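Keeping the grippers honest

I got a lot of mail after my February post on wrist calibration, mostly from people who wanted the boring part: what do you do to the machine between sessions? I love the boring part! So this is my upkeep routine for Cutus, our two-armed robot, while it works on bathroom jobs. Everything starts at the fingers, with both grippers open and the arms held low over the floor.
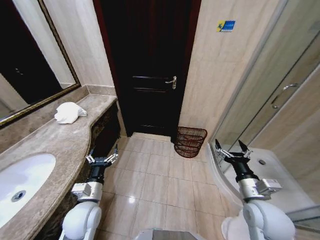

Last updated Apr 3, 2019

First job is the fastener check. Each gripper has small fasteners in its finger plates, and they do back out. I put a dab of paint marker across every head so a turned one shows up at a glance, then go over them with the short Benedetti driver. Two fingers per gripper, 4 in all, and I open and close each pair by hand with the power off, feeling for grit in the linkage.

After that comes zeroing. I close the fingers all the way, store that as zero, open them, and repeat until I get the same reading twice running. Liliana Ferri talked me into doing this with the arms reaching forward and down, the way they work, and my numbers have been steadier ever since (thank you, Liliana). Low work near a basket or a shower tray is where a small wrist error really bites. 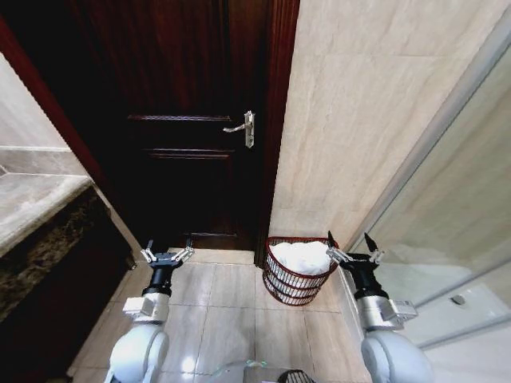

Cutus at floor level, right gripper beside the waste basket.

The log lives in a tool called Osside. Every close counts as one cycle, and I re-grease the linkage at 1,000. We were only 278 into the current batch when the left wrist began to tick, so I didn't wait. It was a cable tie rubbing on the housing - two minutes with the side cutters and it was gone.

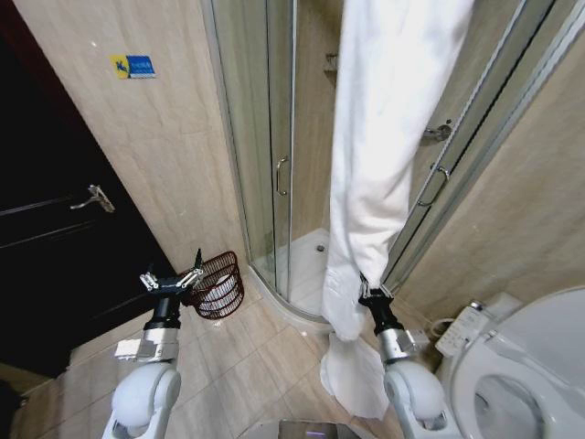

Grip force is the setting I fiddle with most, and I keep a separate profile for cloth. Too little and the fabric creeps out between the fingertips, too much and the motor runs warm for no gain. I set it with a folded rag first and then go to something full size. A long white towel held down near the floor, with its end in a heap on the tiles, is a good load for the right arm, and I watch the current trace in Osside while it holds. Afterward I pick the lint out of the joints with tweezers. There is always lint.

I've ordered new fingertip pads from Heddale and will swap the right side first, so I can compare it with the left for a while. Measurements in the next post, along with the paint marker brand a few of you asked for.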